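From: Gyula Erdős
To: textile-care list
Date: Monday, June 18, 2018
Subject: Re: shrinkage on fleece-backed cotton, second wash

Jummai Tamuno wrote:
> We are seeing more length loss on the second wash than the first.
> Same load, same detergent, line dried. Is the gauge wrong, or is
> the fabric still relaxing? Also, does folding before measuring
> matter? Albertina says it does.

Jummai,

Fleece-backed knits often keep relaxing past the first cycle, so a second drop does not point to the gauge. Check these before you rerun the batch.

1. Load. Keep the dry weight the same each time and make it up with plain cotton ballast. A half-empty drum gives more tumbling and more shrinkage.

2. Spin. Our Lamov washer was set to 1,000 rpm. Dropping it to 300 cut the twist at the side seams, but drying took much longer. Pick one speed and write it on the sheet.

3. Folding and storage. Albertina is right. A sharp crease across the body changes the length reading. Fold wide, stack low, and let the garment lie open overnight before you measure. 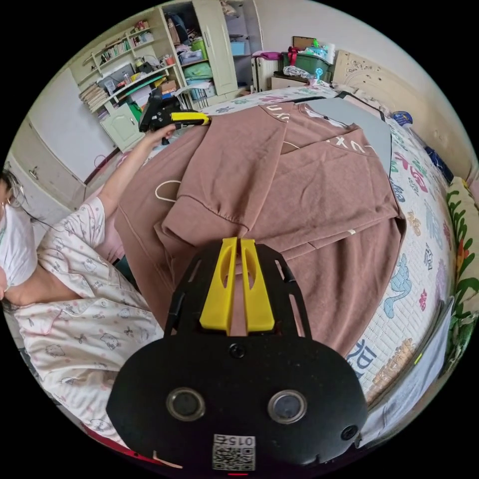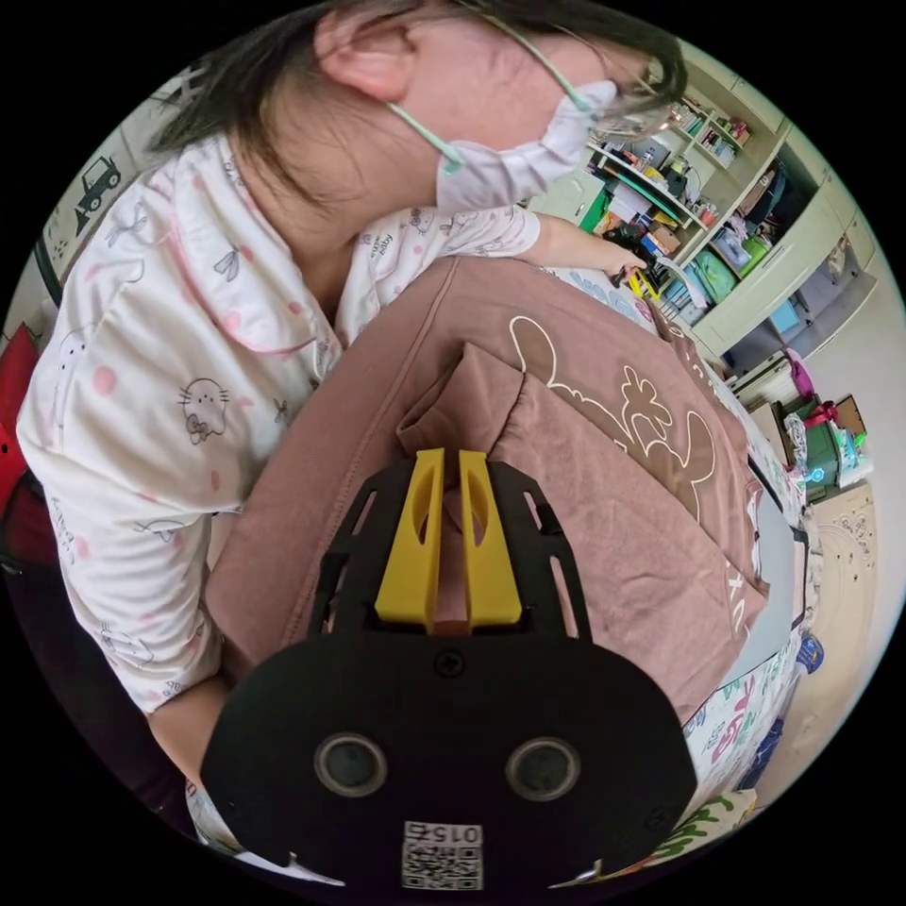
4. Marking. Put the bench marks 33 cm apart, well clear of the ribbing. Ribbed cuffs and hems recover at their own rate and should go in a separate column. Take drawstrings out of the casing before washing; a tight cord will pull the neckline short.

5. Drying. Line drying stretches the length under the garment's own water weight. Flat drying on a screen gives tighter numbers. Do not mix the two in one table.

Please send the raw readings, not the percentages. Adebayo can add them to the Trestdale sheet.

Gyula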